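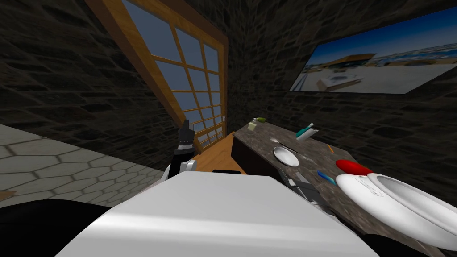 Breadcrumb: Reference > Building > Walling > Rubble masonry

Rubble masonry is walling built from stone that has not been cut to a regular size. It is divided into random rubble, in which blocks are laid much as they come from the quarry, and squared rubble, in which the faces are roughly dressed. Left bare indoors, irregular blocks in deep grey and brown tones give a dark room, and a tall window does much to offset this. The Lunde survey listed 263 houses of the type, most of them built without a damp course.

Bonding

Stability depends on through stones — long blocks that tie the two faces together. In the Pinberg district these are set 3 to a square yard. The core is packed with small stone and lime mortar.

Interior fittings

Walls are seldom true, so worktops are scribed to the face or held clear of it. Granite with a brown and grey speckle is a common choice of counter beside rubble walling, often paired with a wooden table.
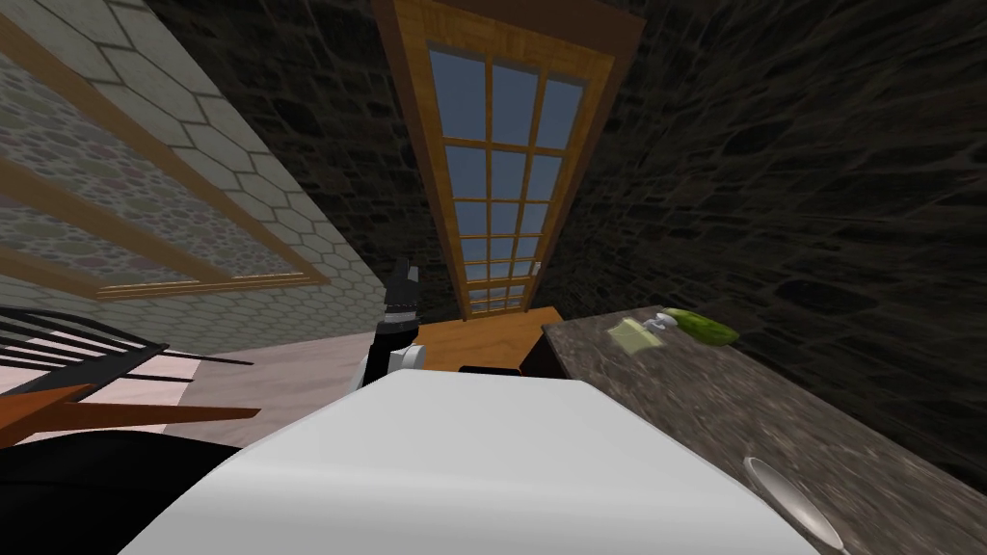 Repointing

Old mortar is raked out by hand and replaced with a lime mix no harder than the stone. Work should stop before the October frosts. Metwally (Mutar, 57) advises against cement, which traps water in the joint.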